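Historia del deporte profesional
Tema 3. Ligas, franquicias y cifras que conviene mirar dos veces

1. El supuesto origen

Los manuales repiten que el críquet de apuestas tenía ya reglas fijas en 1780. Puede ser. Lo que se conserva son crónicas de parte, escritas por quien cobraba entrada, y Grażyna Nowakowski lleva años pidiendo que se citen con más cuidado. En el examen no se aceptará «desde siempre» como fecha.

2. La expansión

La liga Irnora pasó a admitir 2 franquicias nuevas, Flimier y Piątek. El argumento oficial fue que más equipos traen más afición. El dosier presentaba 518 abonados nuevos como prueba, sin decir cuántos se dieron de baja ese mismo curso. Dindo Lumbao defiende el dato; léanlo, pero pregúntense de dónde sale.

Tampoco está claro que un calendario más largo mejore el juego. Los lanzadores rápidos descansan menos y los partidos de enero se deciden a menudo por quién llega entero.

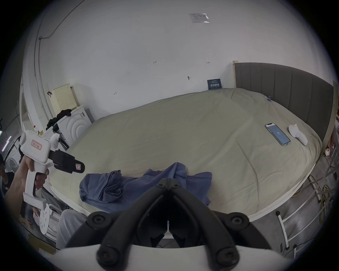
3. La subasta de jugadores

Se vende como mercado libre. Con tope salarial, retenciones previas y precio mínimo, el adjetivo me parece generoso. Comparen el reglamento con la nota de prensa y anoten dónde discrepan.

Lectura: Nowakowski, capítulo 3.

Entradas recientes
Tema 2. Clubes y apuestas
Numness: un patrocinio discutido
Cómo leer un acta de partido

Este sitio utiliza cookies propias y de terceros. Aceptar | Configurar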